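Search the notebook Enter keywords Go

June 6, 2026
Kitting cell, Plostenura trial package, bench 2

Second session with the Senano kitting service. What we are paying for is the picking software, remote tuning by their people, and a monthly retrain on our own parts. The arms and the table are ours. Question for the review is whether the package handles Talldale's mixed actuator kits without a fixture for every part type.

Layout per Senano's setup sheet: source bins left and right, lined steel tray in the center as the kit position. Left side carries solenoids and the round red boards, right side carries wire harnesses, short ones in the far bin and the long labeled ones in the near bin. All parts go in by hand with no orientation. Sheet asks for matte bins. Ours are the yellow ones from stores and the software accepted them at calibration.
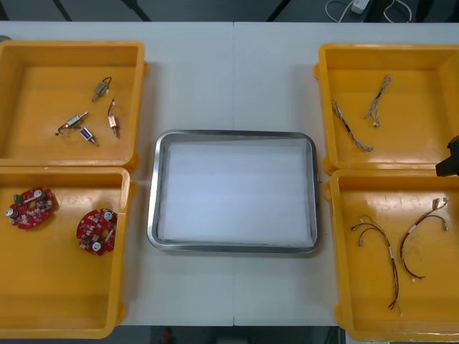
Total picks logged since install: 351. Of these, 46 needed an operator to step in. Harnesses account for most of the stops. The long ones fork at one end, and if the grasp lands past the fork the free branch drags over the bin rim. Birsen suggests restricting grasps to the main bundle - there is a mask tool for this in the console, two menus down and poorly labeled.

Solenoids: the lead wires are the weak point. Grasp on the body is fine, grasp on the plunger slides. Set plunger region to no-pick.

Boards: edge grasp only. Do not let it close across the capacitors. Oğuzhan wants a force limit written into the recipe before anyone runs this unattended. Agreed.

Liner in the tray moves if a part is set down with any sideways travel. Tape at two corners next time.

Support ticket on retrain time still open. Contract says overnight, the last one took longer. Renewal decision is due in November.

Comments (3)

B. Dursun: Mask saved as harness_body_v2. Please don't overwrite it.

O. Saraç: Is the 46 before or after the gripper pads were changed?

Chou: Both. I can split it from the log, pad change was at pick 154.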